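Zivton workstation, refurbished – great old box for tinkering

June 21, 2021

I've had this tower for 2 months now and I'm still finding excuses to take the side panel off. Bought it used from Carnulgate after my old desktop gave up in March, mostly for photo work and a bit of CAD.

First thing I loved: the room inside! There are memory slots on both sides of the processor, so I can keep adding sticks as I find them cheap, and the row of expansion slots even includes a plain old white PCI one. My ancient sound card finally has a home again – I was so happy about that.

The seller's test sheet listed 3,701 power-on hours, and it runs like it has plenty more in it. Mine came with a Quadro K620, a slim little card that's fine for drawings and two monitors, though gamers will want something bigger.
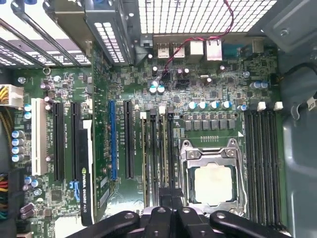
Plan on cleaning off the old thermal paste and putting on fresh before you do anything else. The levers on the socket are stiff the first time, so go slow. It took me 10 minutes plus a lot of paper towel.

Gripes? It's heavy, and the fan is loud for a moment at startup. The manual is useless too. I'd still buy another one tomorrow, and my brother-in-law already wants this one.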